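Accueil | Essais | Logiciels | Forum | Contact

Imprimer cet article — Envoyer par e-mail

Essai : Clultex, l'apprentissage du passage de porte en simulation

J'utilise Clultex depuis décembre pour étudier une question assez étroite : est-ce qu'une politique apprise tient encore quand la vue du robot est fortement inclinée ? L'outil produit des appartements simulés, avec un robot à deux bras, et il change les carrelages et les cadres aux murs. 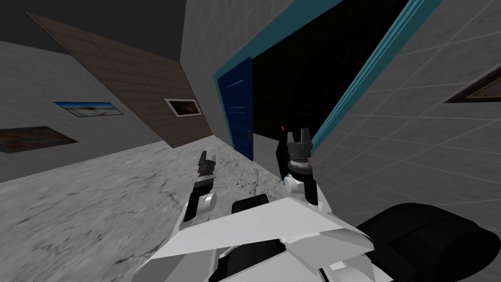 La méthode vient du projet Povurska. On entraîne d'abord avec une vue droite, puis on ajoute l'inclinaison par étapes de 10 degrés. J'ai lancé 1000 épisodes d'évaluation. Sans les étapes, la politique en réussit 378, un résultat que je trouve faible. Avec les étapes c'est nettement meilleur, mais les portes sombres restent difficiles.
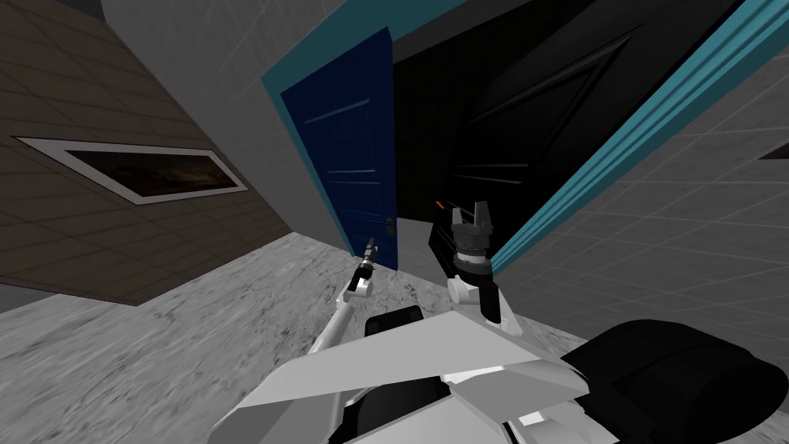

Le rendu me plaît, surtout le marbre du sol. L'installation est moins agréable : le module Blöndal, nécessaire pour les pinces, demande une carte avec 16 Go de mémoire, et la documentation le mentionne seulement à la fin. J'ai essayé aussi Lamwood, plus rapide — mais ses intérieurs sont trop pauvres pour ce travail.

Je garde donc Clultex pour la suite de mes essais.

Imprimer — Envoyer par e-mail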